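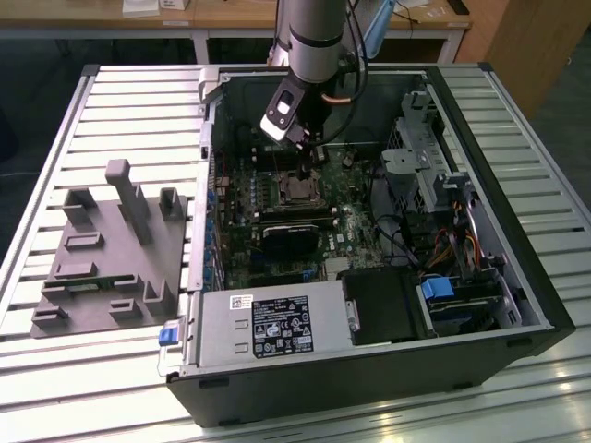

Figure 4. Robot cell for desktop disassembly, with the gripper over the CPU socket area of an opened Dell tower. The gray fixture tray is at the left of the case.

4.2 Ground rules for the cell

Most published rules for robot cells assume that the product on the table is new, identical to the last one, and has never been kept under anyone's desk. Disassembly offers none of these comforts. We began with the house rules written for the Breto assembly line, which run to 66 clauses, and struck out every clause that depended on knowing in advance what was in the box. What remained was mostly about door locks. The rules below were written to fill the gap and were in force for all 300 teardown runs reported in Section 5.

Rule 1 concerns stored energy. No computer enters the cell until it has been unplugged and left in the holding rack for the full waiting period, and no program may open a power supply. The supply is removed as a sealed unit or it is left alone. An early draft allowed opening it "where necessary." Reviewers of the draft found it necessary with alarming speed, and the phrase was deleted.

Rule 2 concerns approach. Above the motherboard the arm descends vertically, at reduced speed, and pauses before contact (Figure 4). The pause was the least popular of our rules, as it adds 2 seconds to every pick and makes the robot look as though it is having doubts. We kept it. The force limit catches a hard collision well enough, but a socket can be ruined by a touch that the limit regards as perfectly polite.

Rule 3 concerns cables. A cable may not be pulled by its wires, only by its connector, and a cable that crosses the planned path counts as an obstacle even if the planner believes it will bend. The planner always believes it will bend.

Rule 4 concerns where things go. Every removed part has an assigned place before the run starts, and a part with no assigned place stays in the computer. This sounds like housekeeping and was treated as such until we read the stop log, in which parts set down "temporarily" appear far more often than anyone in the group had predicted or would later admit to having predicted.

Rule 5 concerns people. An operator may reach into the workspace only after a protective stop has been confirmed on the panel, and the restart must be given from outside it. The Clomon guidelines, from which we borrowed the wording, also require a written reason for each entry. Ours were collected through May and are not reproduced here. "Curious" was the most common.

The rules were frozen on August 30, 2021, after a review by Ruairi Cruickshank, who asked for shorter sentences and fewer exceptions – we managed the sentences. Two exceptions survive, both to Rule 4, and both are listed in Appendix B along with the speed settings.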